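Zuletzt aktualisiert: Dezember

Ticket 2180: Nokex-Thermostat im Kinderzimmer knackt nachts und verliert die Verbindung
Status: gelöst
Erstellt von: Britt-Marie Myklebust
Bearbeitet von: Till Kasten, Plostel Kundendienst

Britt-Marie Myklebust schrieb:

Guten Tag liebes Plostel-Team,

zuerst einmal ein Dankeschön, denn die Thermostate in den anderen Räumen laufen seit dem Einbau ganz wunderbar und ich habe sie schon im halben Bekanntenkreis empfohlen! Insgesamt haben wir vier Stück Nokex, dazu die Zentrale Strand, die im Flur auf dem Schuhschrank steht. Das Haus ist Baujahr 2000, die Heizkörper sind noch die ersten, und die Ventile vermutlich auch.

Mein Kummer ist das Gerät im Kinderzimmer. Gegen drei Uhr nachts fängt es an zu knacken und zu surren, immer wieder, manchmal eine halbe Stunde lang, und morgens steht in der App der Fehler 233 und "Gerät nicht erreichbar". Der Heizkörper ist dann entweder glühend heiß oder eiskalt, dazwischen scheint es nichts zu geben. Die Kleine schläft zum Glück durch (sie würde auch ein Gewitter verschlafen), aber ich liege nebenan und höre jedes Knacken.

Batterien habe ich natürlich schon gewechselt, zweimal sogar, weil ich beim ersten Mal nicht sicher war, ob ich versehentlich wieder die alten erwischt hatte.

Herzliche Grüße
Britt-Marie Myklebust

Till Kasten schrieb:

Liebe Frau Myklebust,

vielen Dank für die ausführliche Beschreibung, damit kann ich gut arbeiten. Der Fehler 233 bedeutet, dass der Motor den Ventilstift nicht bis zum erwarteten Punkt drücken kann. Das Gerät versucht es dann mehrfach hintereinander, und genau dieses Surren hören Sie. Dass es immer um dieselbe Zeit passiert, passt zur nächtlichen Referenzfahrt, die ab Werk auf 3:00 Uhr eingestellt ist.

Darf ich Sie noch um ein paar Angaben bitten? Mich interessiert, welcher Adapter zwischen Ventil und Thermostat sitzt, wie weit die Zentrale entfernt ist und ob der Heizkörper hinter einem Möbelstück oder einem Vorhang liegt. Wenn Sie möchten, hängen Sie gern Bilder an.

Viele Grüße
Till Kasten

Britt-Marie Myklebust schrieb:

Lieber Herr Kasten,

das ging ja schnell! Der Adapter ist der weiße aus der Packung, auf dem ein kleines "B" steht. Die Zentrale ist zwei Zimmer weiter, die Tür steht nachts meistens einen Spalt offen. Vorhänge haben wir vor dem Heizkörper keine, er sitzt unter dem Fenster und das Bett steht an der Wand gegenüber. 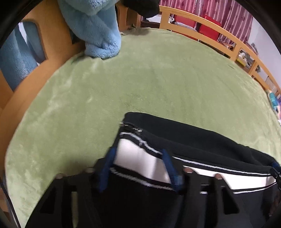
Kinderzimmer: Bett mit hellgrüner Decke, Kopfteil aus Holz

Den Heizkörper selbst reiche ich gern nach, wenn Sie ihn brauchen. Ich habe übrigens mit meinem Nachbarn Ebbe Dalen gesprochen, der früher Heizungen gebaut hat, und er meinte, ich solle den Thermostat abschrauben und mit dem Daumen auf den Stift drücken. Das habe ich mich allein nicht getraut. Kann da Wasser kommen?

Grüße aus der Küche, wo es übrigens angenehm warm ist!
Britt-Marie Myklebust

Till Kasten schrieb:

Liebe Frau Myklebust,

nein, da brauchen Sie keine Sorge zu haben. Der Thermostat sitzt nur außen auf dem Ventil, beim Abschrauben bleibt der Wasserkreis geschlossen. Herr Dalen hat Ihnen gut geraten. Bitte ziehen Sie nur nicht mit der Zange am Stift und lösen Sie auch nicht die kleine Stopfbuchse, durch die er läuft.

Gehen Sie am besten so vor:

1. In der App den Raum öffnen und "Montageposition" wählen. Warten, bis der Motor ganz still ist.
2. Überwurfmutter von Hand lösen und den Nokex abnehmen.
3. Mit etwas Flachem aus Holz, zum Beispiel einem Kochlöffelstiel, den Stift mehrmals eindrücken. Er sollte federnd zurückkommen.
4. Adapter prüfen: Er muss gerade sitzen und darf nicht wackeln.
5. Nokex wieder aufschrauben, handfest, und in der App "Anpassen" starten.

Unter "Erweitert" können Sie außerdem die Referenzfahrt verschieben. Ich würde den Nachmittag nehmen.

Interne Notiz, Märta Halvorsen:
Till, schau bitte auch auf die Funkwerte. Im Protokoll bricht die Verbindung jedes Mal erst nach der Fehlfahrt ab. Ich tippe auf Spannungseinbruch durch den blockierten Motor, die Strecke zur Zentrale sieht gut aus. Einen Relier-Verstärker braucht die Kundin dafür nicht.

Britt-Marie Myklebust schrieb:

Lieber Herr Kasten,

also, der Stift war fest! Ich habe gedrückt und gedrückt, dann kam Ebbe herüber, und beim dritten Versuch machte es ein kleines Geräusch und er bewegte sich wieder. Wir haben ihn dann noch eine ganze Weile hin und her geschoben, bis er ganz leicht lief. Der Adapter saß tatsächlich schief, das war wohl mein Werk vom Einbau, ich hatte damals ohne Brille gearbeitet. Jetzt sitzt er gerade.

Die Anpassung lief gleich durch, und die Referenzfahrt habe ich auf 16:00 Uhr gelegt. Letzte Nacht war es still und in der App ist alles grün. Ich würde gern noch ein paar Nächte abwarten, bevor wir das Ticket schließen, wenn das für Sie in Ordnung ist.

Till Kasten schrieb:

Das freut mich sehr, und abwarten ist völlig in Ordnung. Ich lasse das Ticket offen. Im Sommer bitte den Entkalkungsschutz eingeschaltet lassen, er bewegt das Ventil einmal pro Woche.

Britt-Marie Myklebust schrieb:

Weiterhin alles ruhig, auch die Verbindung hält. Sie dürfen schließen. Grüßen Sie bitte auch Frau Shezi von der Hotline, die mich am Anfang so nett an Sie weitergeleitet hat!

Till Kasten schrieb:

Richte ich Thandeka gern aus. Ticket geschlossen, Ursache: Ventilstift festsitzend, Adapter B verkantet.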